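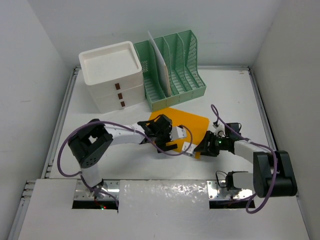 4.3 Running the Demonstration Cell for Visitors

Applies to the Plellach two-arm cell on open days. The lead operator is Gudrun Gerlach; the backup is Minoru Ichikawa.

1. Clear the floor to 80 inches from the front panel and set out the rope line.

2. Switch on the left arm, then the right arm. Wait for both to finish the self-check.

3. Place the orange sheet flat on the work surface. Set the small items on it within reach of both grippers.

4. Load program 264 (two-arm handling) and set speed to Demo.

CAUTION: Keep hands out of the enclosure while either arm is powered. Visitors may not load items.

5. Check that the purple cables move freely through one slow cycle. If a cable catches, press Stop and call the operator.

Note: The file organizer stays on the surface for all programs.

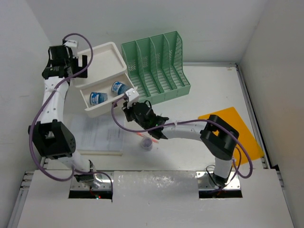 Issue 3, page 168

6. For the tray and cup layout, press Stop and power down both arms. Set the white tray near the back center and lay both cups inside it.

7. Load program 514. Restart as in step 2.

8. Enter each run in the visit log, with the group name and any stops.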